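Used workstation tower, one stick of RAM won't seat, which slots do I use?
Posted in Desktop repair
Siham Hamdy

Got a used tower off the Escobedo surplus counter for 400, green server type board, one CPU socket. Want to add memory. Two sticks from a Bosto lot, both supposed to match. First one went in fine, second one sits up on one end and the latch wont close. Pushed about as hard as I dare. The board is bending a little when I push and I hate it. Slots are the long black ones next to the socket.
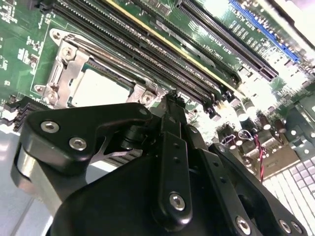 Also the labels are tiny. I can read SLOT1 PCIe3, DIMM_CPU1 and SLOT2 PCIe3 and that's it, no manual came with it. Is DIMM_CPU1 the one to fill first or is it just saying those slots belong to the CPU? Don't want to kill it before it's even booted once.

Drenton709

Stop pushing. Take the stick out and look at the notch - it's off center, so if the stick is backwards it will go down on one end and ride up on the other. Nine times out of ten thats the whole problem. Open the latches all the way, line up the notch, thumbs on both ends, straight down until it clicks.

Lay the case on its side if you haven't. Way easier than reaching into it standing up, and you can see if the board is flexing.
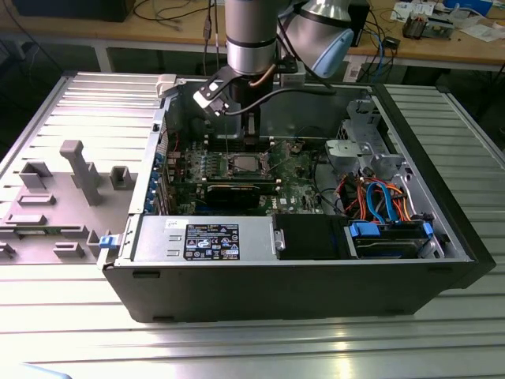
Power cord out of the wall too, not just switched off. Hold the power button a few seconds after. And move the drive cables out of your way, they love to end up under your hand.

On the label, I'd read it as "these go with CPU 1" but don't take my word, get the board model number off the silkscreen and look up the manual. Fill order matters on server boards. Mine sat there with a black screen till I moved one stick over.

If it still won't go in with the notch right, check the sticks are the same generation. DDR3 and DDR4 are notched in different spots and mixed lots happen.

Skokent

just push harder lol. took me 6 tries on mine

also check if its registered or unbuffered, some boards only take one kind and it wont boot with the other even tho it fits. should say on the sticker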